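Grendano mayoral election

The Grendano mayoral election was held on 2nd July to choose the mayor of Grendano, a coastal municipality whose main settlement carries the same name. It was the first election in the municipality in which the mayor was chosen directly by voters. Until then the post had been filled by a vote of the council after each council election. Noelia Herrero, standing as an independent, defeated the sitting mayor, Iñaki Montes of the Harbour List.

Background

Grendano has a council of 14 members. Under the old arrangement the council met in closed session to elect one of its own members as mayor, and the person chosen kept their council seat. The Harbour List had held the mayoralty without a break since the merger of the town with the inland parish of Jaunzems. Residents of Jaunzems often complained that the merger had left them with little say, as most council seats went to candidates from the port.

A change to direct election was proposed by councillor Unai Ortuño, who was then a member of the Harbour List. The party's leadership opposed the idea, and Ortuño left the group shortly before the matter came to a vote. The proposal passed in December by a single vote. The new rules separated the post of mayor from membership of the council and limited any mayor to two terms in a row. They also gave the mayor the power to appoint a deputy from outside the council, a point which had been argued over until the last reading.

Candidates

Each candidate had to collect 300 signatures from registered voters, at least 20 of them from Jaunzems. Four people handed in papers and three were accepted.

Iñaki Montes, Harbour List. Montes had been mayor for one term and had earlier chaired the council's works department. He ran on the rebuilding of the fish quay and a promise to leave local rates unchanged.

Noelia Herrero, independent. Herrero was a former head of the secondary school in Grendano. She had not held public office before. Ortuño supported her from the start of the campaign, as did two Jaunzems councillors.

Bontu Mamo, Kultance. Mamo was a district nurse and the founder of Kultance, a residents' group that began as a protest against the closing of the Jaunzems clinic and later registered as a party.

The fourth set of papers, from the retired ferry captain Estíbaliz Segura, was turned down after some of her signatures were found to come from people registered in another municipality. Segura appealed, but the district court upheld the decision. She later asked her supporters to vote for Herrero.

Campaign

The campaign was mostly concerned with public services. The clinic in Jaunzems, the evening bus between the two settlements and the cost of the fish quay were the subjects raised most often at public meetings. Montes argued that the quay had to be finished before money could be spent elsewhere. Herrero wanted the last stage of the work put off and the bus restored. Mamo called for the clinic to reopen on weekdays and said she would refuse to support any budget that did not provide for it.

There were two debates, one in the port's market hall and one in the Jaunzems village hall. Montes did not attend the second, citing a meeting with the regional ports authority. His absence was criticised by both opponents and by the weekly newspaper Cidance, which had endorsed him at the previous council election and gave no endorsement this time.

Voting and result

Voting took place on a Sunday, as is usual for local elections in the region. Polling stations were open in the port and in Jaunzems, and postal votes were accepted until the close of polls. A single round was held, with the candidate receiving the most votes declared elected.

Montes won narrowly in the port, but Herrero led by a wide margin in Jaunzems and among postal voters. Her lead over Montes across the municipality was 3 per cent of the votes cast. Mamo came third. The Harbour List asked for a recount in one port polling station, which did not alter the order of the candidates, and Montes conceded the following morning.

Aftermath

Herrero named Ortuño as her deputy, and he gave up his council seat to take the post. The by-election for the seat was won by Kultance, its first on the council. Montes stayed on as leader of the Harbour List for a short time and was followed by his former deputy. The evening bus was brought back in Herrero's first budget. Work on the fish quay continued under a revised timetable, and the future of the clinic was passed to a joint inquiry with the regional health board.

See also

Grendano municipal council
Jaunzems
Kultance (political party)

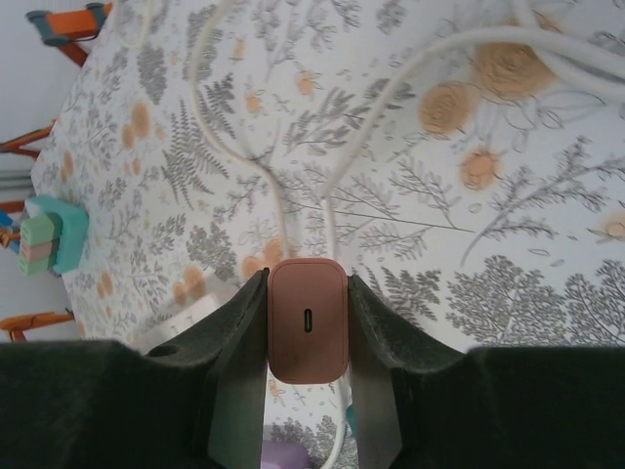
Wall charger with a single USB-C port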